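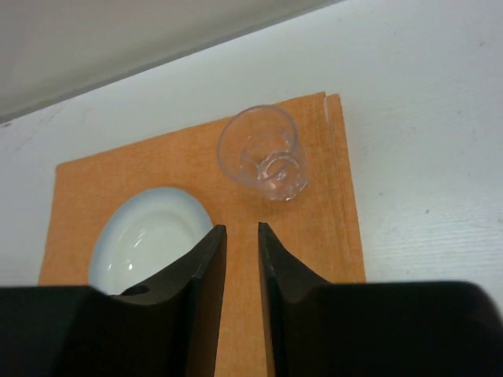 Mantel individual de tela naranja, con plato blanco y vaso transparente.

Mantel individual Novdale, tela naranja
Referencia 31-20. Colección de mesa Belhaj

El mantel individual Novdale forma parte del catálogo de textiles de mesa para comedores de centros escolares, residencias y salas de reunión. Es una pieza rectangular de tejido texturado, en tonos naranja y tostado, con un jaspeado fino. Sobre superficies blancas delimita con claridad el puesto de cada comensal.

El artículo se suministra en paquetes de 20 unidades. El plato, el vaso y los cubiertos no están incluidos y deben solicitarse por separado en la sección de vajilla.

Datos del artículo
Forma: rectangular
Color: naranja
Unidades por paquete: 20
Pedido mínimo: 2 paquetes
Plazo de entrega: consultar con la delegación correspondiente

Las instituciones con convenio vigente podrán solicitar una muestra antes de formalizar el pedido. La muestra se devolverá sin lavar y en su embalaje de origen.

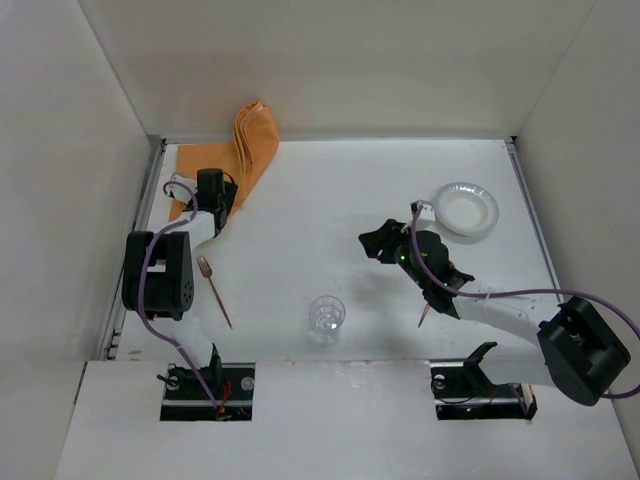
Textiles y servicio de mesa

Los textiles naranjas de la colección admiten tanto la presentación extendida como la plegada. Pueden combinarse con cubiertos de tono cobrizo y con vasos pequeños de plástico transparente, disponibles en el mismo catálogo.

Conservación
Se recomienda lavar la tela por separado antes del primer uso y extenderla para el secado. No debe emplearse lejía. Las piezas se guardarán planas, en lugar seco, y se retirarán del servicio cuando presenten desgaste en los bordes.

Pedidos y reposición
Las solicitudes se dirigirán por escrito a Morenike Iyamu, responsable de suministros de Belhaj, con indicación de la referencia, el número de paquetes y la dirección de entrega. Las reposiciones de la temporada de primavera se admiten hasta el cierre de abril. Para consultas sobre tonalidades entre partidas distintas, diríjase a Danjuma Afolabi, oficina 61, sede de Flemport.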